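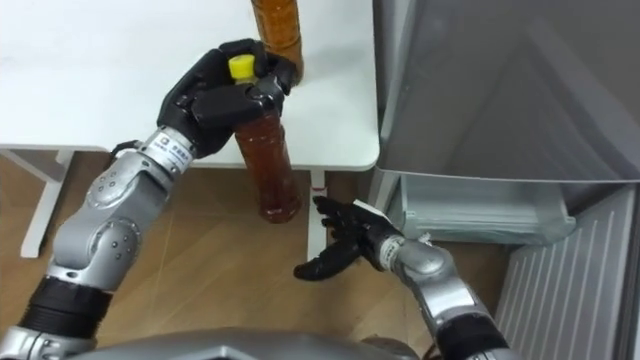 Preka Expands Bottled Tea Service to Retthorpe Meeting Rooms

2018-03-05

Preka, the office refreshment supplier, has extended its bottled tea service to the Retthorpe business center. Deliveries to the center's meeting rooms and shared lounges began this month under an agreement that will run for 2 years.

The service replaces the hot drinks trolley that formerly visited each floor in the morning and again after lunch. Under the new arrangement, bottles are placed on the tables before the first booking of the day and replenished between meetings. Visitors and tenants may take a bottle without charge during any booked session. Bottles may also be bought at the ground-floor counter, where the price is 88 cents.

The center has 987 registered users, most of them employed by small firms that share rooms by the hour. In a survey conducted before the change, users asked for drinks that could be carried from one room to another and closed between sips. Spills on carpets and on shared equipment had been a frequent subject of complaint. A bottle with a screw cap was judged the simplest answer, and the center's management asked Preka to propose a range.

Two teas have been selected for the first stage. The first is a plain black tea without sugar. The second is a lightly sweetened black tea with lemon. Both are brewed at the company's Grirkness plant and delivered in clear plastic bottles, so that users can see the tea before opening it. A green tea was considered but has been held back until the summer, when demand for cold drinks is expected to rise. Preka intends to introduce it in July if supply from Grirkness allows.

The meeting rooms were also refitted in advance of the new service. The older brown tables have been removed from the second floor and white ones put in their place. The wooden floors in these rooms were kept and refinished. Users are asked to lift the tables when moving them — dragging them marks the floor — and to return them to their original position at the end of a booking.

Storage has been arranged in the former copy room beside the Morris Room, the largest of the center's meeting spaces. Stock is kept there at room temperature. A refrigerator in the lounge holds a smaller supply for those who prefer their tea cold, and it is refilled each evening.

The center has issued the following guidance to users. Opened bottles should not be left on the tables after a meeting. Any remaining tea should be poured out in the kitchen sink before the bottle is placed in the recycling bin. Caps should be put back on empty bottles, as the local recycling service accepts the two together. Unopened bottles may be left where they are for the next group.

Persons booking a room for a large group should state the number of attendees when making the reservation. Requests for additional bottles received on the day of the meeting will be met where stock permits, but they cannot be guaranteed. Water will continue to be available from the dispensers on every floor, and those who wish to bring their own drinks may still do so.

The trolley service will continue on the ground floor until existing supplies of coffee and hot tea have been used. Coffee will then be available from the counter only. Preka has stated that the change does not affect its deliveries to other buildings in Retthorpe, including the Morris Street library — where hot drinks are served in the reading room café under a separate contract.

Comments on the new service may be left at the reception desk or sent to the center's bookings office. They will be reviewed before the July order is placed.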